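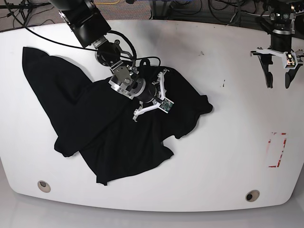 Black on white: a dark top bunched up on the big table. Folds are hard to find in fabric this matte.

The Folding Table at Grurasham

This gallery is about the white table in the Grurasham laundry room and the clothes that end up on it. The table went in last December, after the old one became too wobbly to use. Annick Thibodeau picked it out. She wanted rounded corners, because the old corners caught sleeves and hips, and she wanted a white top so dark clothes would show up against it. The front edge has a slight curve to it, which makes it easier to lean in and reach the middle.

The captions are by Keegan Morin. Click any picture for the larger size.

About the dark clothes

White shirts disappear on this table and black ones stand out, at least around the outline. Inside the outline is another matter. A sleeve and a folded-over side can look the same when the cloth is a flat black, and you often have to feel for the seam. Parvaneh Mahmoudi turns on the second ceiling light when she has a dark load. I use the window and do my darks before 10 a.m.

Lint shows on the tabletop as well. A damp cloth takes it off. Please don't use the scouring pads under the sink.

How we fold T-shirts here

Everyone had a different method, so in the end Bendik Sandberg wrote one out and taped it inside the cupboard door. It goes like this:

Find the shoulder seams first and lift the shirt by them.
Lay it face down and smooth it from the collar to the hem.
Fold one side in to the middle, sleeve back on itself. Same with the other side.
Bring the hem up to the collar, then fold once more if it is going in the narrow drawers.

Glykeria Sotiropoulos rolls hers and has no plans to stop. Rolled shirts go in the left bins, folded ones on the shelf.

The table

The top wipes clean and has held up well, apart from one faint ring near the back from a mug. There is room for 2 people to fold side by side — 4 if nobody is doing sheets. It can be moved, but it takes two of us and the feet need to be leveled again afterward. The floor slopes toward the drain.

Several people have asked for the measurements. I will add them when I find the sheet that came with it.

Using these pictures

You can copy anything in this gallery for your own page or newsletter. Please credit the Grurasham laundry room. For a larger file, leave a note in Keegan's mailbox with the caption written on it — the numbers changed when the gallery was moved and the old ones no longer match.

Other galleries

Sheets and towels
The mending shelf
Odd socks, 100 and counting
Drying racks, before and after the new hooks
Cupboards and bins

Back to the main page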